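13 October 2018

Back from the Ornach reading, and not converted.

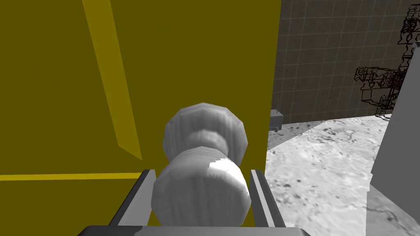

Yellow door, round knob.

Ivana Tapia had promised me an evening of new translations. What we got was Baltasar Bustos on his own method for forty minutes, then two short poems, one of which I'd heard him read in Cáceres. The hall was warm and the microphone popped on every p.

Elba Quezada read third and was better — plain, quick, no throat-clearing. I'd buy her book if Esemano ever get round to printing it. They say December. They said that last year too.

Asmaa thinks I'm unfair to Bustos. Perhaps. But a sonnet that needs a handout isn't finished, and I told her so on the bus. She wants me to go again for the Fultance prize night. A run of 1000 copies for the winner, supposedly. I'll believe it when I see the boxes.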